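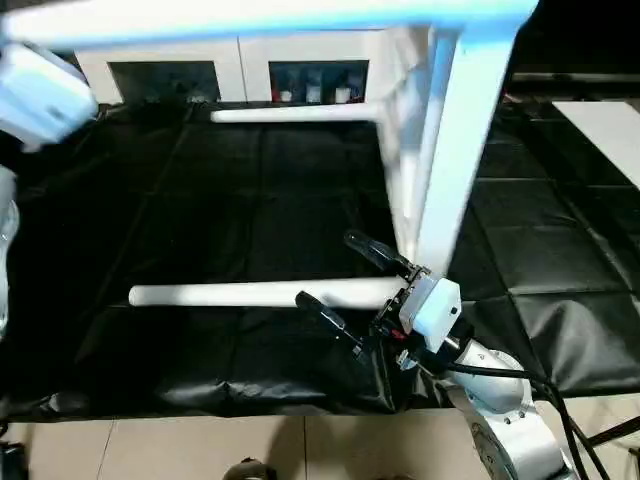

Hosotum is hiring two workshop assistants to build and take apart display frames at our Arnmont workshop. We make the white tube frames that shops, schools and small trade fairs use to hang signs, shelves and curtains, and we rent out more of them than we sell. The work is assembly, checking, cleaning and packing. A good part of it is done low down, with the frame standing on a spread of black plastic sheeting laid over the work area, so you should be comfortable kneeling, crouching and getting up again many times in a shift. The sheet keeps the finish from getting scratched and makes dropped screws easier to find.

Filed under: Jobs > Workshop and Warehouse > Part-time and Full-time

The positions

One position is full-time, Monday through Friday, 7:30 a.m. to 4:00 p.m. with a half-hour unpaid lunch. The other is part-time, 24 hours a week, with days to be agreed on. Both are permanent after a trial period of eight weeks. Tell us which one you want. If you would take either, say that too.

Both people report to Abimbola Ogundipe, the workshop lead, and work alongside the four people already on the assembly side.

What you will do

Most frames come back from a rental in pieces, in canvas bags. You will open the bags, lay out the parts, match them against the packing list and set aside anything bent, cracked or missing an end cap. Then the frame gets built in full. We build every returned frame before it goes out again, including the small ones, and we don't skip this when we are busy.

When it is up, you check that the legs stand plumb, that the crossbars seat all the way into the joints and that nothing rocks. You write the result on the frame card and sign it. Then it comes down in reverse order, gets wiped, and goes back in the bag with the long tubes on the outside and the joints in the pouch.

Other regular tasks:

- Cutting new tubes to length on the chop saw (we train you on this, and you won't use it alone in the first eight weeks)
- Fitting end caps and feet
- Unfolding, wiping down and refolding the floor sheeting, and replacing it when it tears
- Loading and unloading the van on Tuesdays and Fridays
- Keeping the small parts drawers filled and labeled
- Sweeping the tile and emptying the bins at the end of the shift

Our current catalog has three families of frame. Plamard is the straight garment and curtain frame and accounts for most of the rentals. Wike is the folding version with the hinged leg, and it is the one that takes the most patience, as the hinge pins wear and have to be checked by hand. The third is made to order from drawings. You will start on Plamard and move to Wike when Abimbola is satisfied with your checks, normally in the second month.

We hold 694 rental frames. In a normal week 67 of them come back, and in February, when the spring fairs start up, the number went past 100. Expect February to be busy every year. We ask that you not book vacation that month, and we pay overtime for it.

What we need from you

You need to be able to lift 50 pounds with a partner and carry long tubes through a doorway without hitting the doorway. You need to read a parts list and a simple drawing in English and write legibly on a card. You need to be on time, because most of the building is done in pairs and the other person can't start alone.

Prior work in assembly, stage setup, furniture installation, warehouse picking or scaffolding is useful. It isn't required. Two of the four people in the workshop came from restaurants. We don't ask for a degree or a certificate, and we don't test anyone on math beyond reading a tape measure to the sixteenth of an inch.

A driver's license is a plus for the full-time position. Tell us if you have one and whether it is clean. You won't drive the van until you are on our insurance.

You must be at least 18 and authorized to work in the United States.

Pay and benefits

Full-time: $21.50 an hour to start, $22.75 after the trial period. Part-time: $21.50 an hour to start, $22.25 after the trial period. Overtime is paid at time and a half. Pay is every other Friday by direct deposit.

Both positions get paid sick time and paid holidays. The full-time position also gets 12 vacation days in the first year, health insurance from the first day of the third month, and a retirement plan after one year. We cover work gloves, knee pads and safety glasses. There is a boot allowance of $100 a year for full-time staff and $66 for part-time staff. Keep the receipt.

About the workplace

The workshop is on the ground floor with step-free entry from the parking lot. The assembly room is heated and has air conditioning that works in most of it. The saw room is loud and you will wear ear protection there. There is a break room with a refrigerator, a microwave and lockers. Parking is free. The bus stop is a nine-minute walk, and the first bus that gets you here on time is the 6:52 from downtown Arnmont. If the bus schedule is a problem for you, the part-time hours can start at 8:30.

We play the radio in the assembly room and take turns choosing the station. Phones stay in the lockers except on breaks. If you need to be reachable for a child or a family member, the office will take the call and come get you.

How to apply

Send us an email or drop off a note at the office between 9:00 a.m. and 3:00 p.m. on weekdays. A resume is fine, and so is a short letter saying where you have worked, what you did there and when you could start. Put "Workshop assistant" at the top so it reaches the right desk. Please don't send certificates, photos or references at this stage. We will ask for two references if we make you an offer.

Applications close on Mon 8 April at 5:00 p.m. We answer everyone, usually within ten days.

If we invite you in, plan for two hours. The first half hour is a talk with Abimbola and one person from the assembly side. After that you will build a Plamard frame with a partner from our team, check it and take it down again. You aren't timed. We look at whether you read the list before you start, whether you keep the parts in order, and whether you speak up when something doesn't fit. Wear closed shoes and clothes you can kneel in. We pay $45 for the two hours whether or not you are hired, by check, on the day.

If you need any kind of adjustment for the visit, such as a standing bench in place of floor work, a written copy of the instructions or an interpreter, tell us in your application and we will set it up. The bench can also be arranged for the job itself on the smaller frames, though not on the larger ones.

Questions about the duties go to Abimbola Ogundipe at the workshop, best reached before 8:00 a.m. or after 3:30 p.m. Questions about pay, insurance or start dates go to the Hosotum office. Agencies, please do not contact us about these positions.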